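Sustard sets aside money for one robot arm and a great many gripper fingers

GRERDALE, March — Sustard, which sorts drink containers for households and small shops, has approved its equipment plan for the coming year. The plan covers 2 robot arms, one of them bought outright and the other leased, and it took longer to agree on than the company's move to its present building.

The arms will be supplied by Plevcombe and set to work on bottle pickup, the part of the job that involves the most bending and the least conversation. Sustard expects the first to be in regular use by August.

"We began with a wish list and a calculator, and the calculator won," said Daranee Srisuk, who runs operations. "The first quote covered the arm. The second covered everything you need before the arm will do anything. I would have liked to see them in the other order."

Under the plan, the largest single item after the arms themselves is wear parts. Sustard has budgeted for 318 replacement gripper fingers over the life of the equipment, a figure that caused a silence in the meeting room and was then checked and found to be low. The revised figure is 322. Finance has asked that it stop being revised.

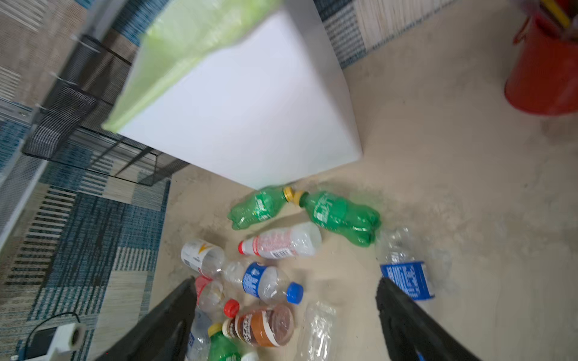

Bottles are a fussy thing to buy machinery for. A full-bodied soft drink bottle with its cap on is one kind of object and a flattened one with no label is quite another, and customers have never shown much interest in handing over only the first kind. Sustard asked each bidder to quote on mixed piles at floor level, with caps on or off, crushed or whole. Three bidders asked whether the bottles could be stood up first. They were thanked for their time.

Plevcombe's bid was not the cheapest. It did include training, spare cables and a clear price for service calls, the last of which Sustard had to ask other bidders for more than once.

"People budget for the clever bit," said Calum MacRitchie, sales manager at Plevcombe. "Then they ring up in spring wanting to know what a finger costs. We put it on page one now. It has made for shorter phone calls."

The wrist camera is included in the arm price. Lighting, floor marking and a second set of fingers in a softer grade are listed separately, as is a line called "sundries," which Buppha Suwannarat in finance has capped and intends to watch closely.

The leased arm comes with a break clause after 8 months. If it hasn't earned its floor space by then it goes back, and the money moves to a new baler, the existing one having been described in the last three equipment plans as "due for replacement."

No jobs are being cut. Sorting staff will be trained to run the arms and to clear them when they stop, and the plan assumes they will stop. Surachet Petchrat, who leads the sorting crew, asked for paid training hours to be written into the budget and got them. He also asked for better chairs, and those are in next year's plan.

Shops and depots weighing up a similar purchase can ask Sustard for a copy of its costing sheet, with supplier prices removed. Requests should go to Boonmee Khunthong at the Grerdale office, before 4 p.m. if a same-day answer is hoped for.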